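玩具厨房 图集+零碎笔记

2020年12月28日整理。先发上来，字随便打的，回头再改。灶台、锅、烟机、水槽、微波炉，还有一堆收纳的事，按部位写，每处几句。 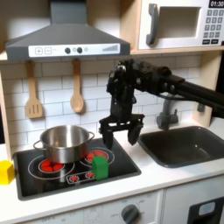

油烟机

灰色，下面平顶梯形，上面接一根方方的长烟囱。跟家里那种欧式烟机一个路子，比例拿捏得挺好。
前沿一条白色面板，减号加号、两个深灰圆钮、一排越来越高的小灰条，像风量。孩子管这个叫“信号”，说满格了。
擦的时候面板用干布，别用湿巾来回搓。以前一个旧玩具的印刷就是这么搓花的，心疼。
烟机顶上积灰最快，个子矮的大人看不见，踩凳子上去才发现一层。每个月擦一次吧，我是想起来才擦。

墙砖

白色小砖，灰缝。地铁砖那种排法。
我一直喜欢这个砖，真厨房没贴成（家里人嫌缝难擦），小厨房里算是圆梦了。
之前看别人家改造，背板贴木纹的、贴花砖的、贴大理石纹的都有。花砖单看好看，前面一挂东西就乱。白砖最省心，什么颜色的小锅小碗往前一放都清楚。
想自己贴墙贴的，说几句：从中间往两边贴，别从角上开始。先量两遍再裁，我量了一遍就裁，废掉一张。Pearce 的墙贴背胶偏黏，撕下来重贴两次边就卷了。气泡用旧卡片刮，刮不掉就拿针扎一下。
贴完放一晚上再挂东西。

挂着的木铲木勺

左边漏铲，方头，三道竖槽。右边长柄勺，椭圆的。挂在砖墙的小钉上。
这两样使用率最高，炒菜搅汤敲锅沿，全是它俩。也最容易丢，沙发底下找到过，鞋柜里也找到过。
后来立了个规矩，收摊之前铲子勺子先上墙。别的可以乱，这俩必须回去。小孩居然记住了，比我记得牢。
木头的东西不要泡水。真脏了就拧干的布擦一遍，竖着晾。不要放暖气上，会弯，弯了就挂不住了。
毛刺摸一摸，有的话细砂纸顺着纹路轻轻带几下。砂完记得擦粉。

灶台

黑色仿玻璃面，白圈圈画的灶眼。左前和右后两个有红色的一段一段的图案，像电炉丝烧红了那样。
前面还有一条白框的控制条，上面小小的红白旋钮图。
选电炉款还是燃气款纠结了蛮久。燃气那种有立体的架子，锅放上去会晃，年纪小一点的娃一碰就倒。平的灶面稳，锅推来推去都没事。缺点也有，黑面特别显指纹，下午光一照全是手印。
超细纤维布，哈口气擦。玻璃水没必要。
安全的事也多一句嘴：玩玩具灶之前先讲清楚，真灶不能摸。我们家是反复讲，每次开饭前都讲，讲到她抢着替我说后半句。

锅

不锈钢的，卷边，锃亮，能照出人影。
比塑料锅贵，但是真值。声音对、分量对，拿在手里像那么回事。塑料锅买过一套，颜色花花绿绿，玩了没几天就进箱底了。
毛病是吵。木勺敲上去整层楼都听得见，午睡时间本店暂停营业。
不锈钢的买回来先洗，洗洁精过一遍，里外擦干再给孩子。边上卷的那一圈容易藏水，布角拧细了绕着擦。有水渍就抹一点白醋，放一会儿再冲。
挑的时候摸锅沿，摸把手根部，割手的直接退，别想着凑合。

台面和水槽

台面白色，跟砖墙接在一块儿很干净。灶在左手边，紧挨着就是水槽。
这块空地很重要！见过好几款把灶和水槽挤在一起的，小朋友没地方放菜，最后全放地上。
白台面怕什么：怕水彩笔、怕番茄酱、怕橡皮泥的色。水彩笔用酒精棉片点着擦，先在角落试。番茄酱赶紧擦。橡皮泥不要抠，冻硬了再弄，用布包一小块冰压上去等一会。
我们不往里放真水。试过一次，小半碗，地板湿一片，袜子换了两双。现在水槽里放蓝色绉纸条当水，洗菜洗得一样认真。夏天八月那阵热得不行，把小碗小盆搬到浴室玩真水，玩够了擦干再搬回来。麻烦是麻烦。

微波炉

白色，放在浅木色的层板上，右上角那个位置。门把手深灰色竖着的，在左边。右边黑色按键板，一格一格小灰键，最上头黑色显示屏，01:30。
一分半，热牛奶的时间，很懂生活。
她什么都热一分半。热袜子，热积木，热过遥控器（找了半天）。现在家里丢了小东西，先去玩具厨房翻。
位置高一点其实好，要伸手，站着玩的时间就长。矮个子够不着的话先放个稳当的脚踏，不要用塑料收纳盒倒过来垫，会滑。

买之前对比过的

Tellov 那款，浅木色，结构简单，说明书字太小。我看中它柜体不高，搬家能塞进后备箱。当时活动价728，不知道现在多少。
Nustano 的全套，连冰箱带洗衣机，标价1,432，看完默默关掉了。地方也不够。
二手的也看了，好多基本全新，孩子玩两个月就不玩了的那种。同城自提最划算，去之前让卖家拍螺丝孔和层板的边，孔松了的不要，装回去会越来越晃。
颜色，粉的薄荷绿的都很好看，照片里尤其好看。放进自己家又是另外一回事。浅木色加白加灰不容易出错，孩子大一点改成小书架也不突兀。
高度比颜色重要。台面大概到孩子肚脐上面一点点，切菜胳膊不用架着。买高了可以垫脚，买矮了没救。

组装，踩过的坑

先把螺丝按长短分到小碗里，一定要分。我没分，拿错一颗长的，差点从侧板穿出来。
所有螺丝先拧到七八分，全部立起来、站正了，再回头一个个拧紧。一上来就拧死，后面的板肯定对不上孔。
电动批头别用，或者调到最小档。手拧手拧手拧。
层板有正反，封边那面朝外。装反了要拆一半回去，别问。
背板最后上，上之前把墙砖那面擦干净，装好以后角落就擦不到了。
有个木塞松了，点了一点 Treltum 木工胶，多出来的马上用湿布抹掉，干了以后发亮很丑。晾够30小时才让碰，她来看了好多遍，像在等蛋糕出炉。
装好推一推，晃就垫脚，垫了还晃就固定到墙上。有攀爬的娃直接固定，不要犹豫。

摆在哪

靠墙，离真厨房近一点，但是不要在过道上。我做饭她也做饭，能隔着说话，各炒各的。
最早放在卧室，没人理。挪到客厅这头以后天天开火。
下面铺块薄垫子，锅掉下来没那么响，楼下也好过些。垫子选短毛的或者编织的，长毛的会吃掉小豆子小扣子。
窗边光线好，但下午直晒，木色会变，边上放过盒子的地方会留个浅印。拉半边纱帘就行了。

小食材怎么收

5个布袋，按颜色分：绿的菜，红的水果，黄的面包点心，白的蛋和豆腐，灰的杂物。不认字也能收，看颜色。
灰袋子永远最满。
毛毡的菜会起球，剃毛器轻轻过。木头切切乐的魔术贴会粘头发，旧牙刷刷一下，或者拿镊子夹。
不要一次全拿出来，太多了反而不玩，满地都是。每次放两袋，过一阵换。换回来的那天像收到新玩具一样，省钱。
真食材也可以上，干的宽面、大颗的栗子壳之类，看着点，年纪小的别给豆子。松果当西兰花，是她发明的，我觉得挺像。
空调料瓶洗干净晒透，盖子用胶封死，摇起来有声音的最受欢迎。标签撕不掉的热风吹一下再撕。

常玩的几个

开饭店。菜单是画的，点什么都说卖完了，最后端上来一锅汤。
煮面，毛线剪成段就是面条，用漏铲捞。捞不起来会生气，换成粗毛线就好了。
给娃娃做早饭，热一分半，不许催。
外卖，打包用旧纸盒，送到书房，要签字。签字笔看好了，白台面就是这么中招的。
大扫除，给一块小抹布，她擦她的我擦我的。擦得比我仔细，有一次擦到睡着在垫子上。

日常打扫顺序

从上往下：烟机顶，微波炉顶，砖墙，挂件，灶面，台面，水槽，最后地垫抖一抖。
干布先走一遍，再拧干的湿布，再干布。木头边缘不要留水，尤其是台面跟侧板接的那道缝，水进去会鼓。
感冒季节擦勤一点，锅和勺子能拆出来单独洗的都洗。
消毒液别直接喷，喷布上，稀释了再用，味道散了再给玩。
螺丝隔一段时间紧一下，烟机那里最容易松，老有人想抓着它站起来。

还想补的

一条小围裙，挂在侧面。
隔热手套，找了很久都太大，打算用旧毛衣袖子改一只。
灶边缺个放盐罐的小架子，木条有了，还没锯。
台面下面想拉个小布帘，挡一挡，布选了灰格子，又觉得跟墙砖撞，在看看吧。
菜篮，藤的扎手，铁的重，棉绳的正好，等打折。

先这些，要出门了。问尺寸的、问胶的都放留言里，晚上一起回。布袋的剪裁图下次扫出来传。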